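4. Recording a session

Before you start: gripper charged, Ledov app open on the paired phone, 7 GB free at least. Firmware older than August - update first, section 2.

1. Hold the gripper still, marker in view. Wait for the short beep.
2. Walk the room once, slowly. Corners, ceiling, furniture. This builds the map, dont skip it.
3. Return to the start point and press Record.
4. Open and close the fingers fully, 5 times. Calibrates the width.

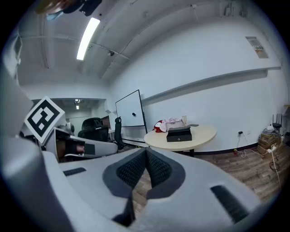
5. Do the task. One grasp, one place, release. Normal speed - if it feels slow it probably is.
6. Press Record again to stop. Wait for the upload light before the next one.

Note: 41 demos per object is the minimum for Grevus training. More is fine. Vary where you start from, otherwise the policy learns the one path and nothing else.

Note: failed grasps - keep them, tag as FAIL in the app. Do not delete on the device.

CAUTION: Keep fingers and sleeves clear of the gripper when it closes.

CAUTION: Do not cover the marker with your hand or tape. Sessions with a hidden marker get rejected at import (error 184) and you will have to rerecord teh whole set.

Next: 5. Importing to Zupan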